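Sarkirier to skip Prutbridge Cup after barrier upset

Sarkirier, favourite for the Prutbridge Cup since the weights came out, will miss the race after taking a dislike to the starting barrier at trackwork. Trainer Hefin Edwards said the gelding had a bruised shoulder and would need 15 days off. The barrier is expected to race on.

"He's sore and he's sulking, and I'm not much better," Edwards said.

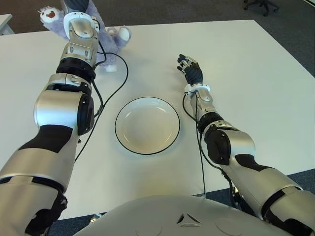
His withdrawal leaves seven runners and hands favouritism to Jimik, a mare who has won two of her last three and tried to bite the clerk of the course after both.

Her trainer, Veerle Stevens, was doing her best not to look pleased. "You never want to see a good horse come out," she said – and then asked whether the prize money stayed the same. It does.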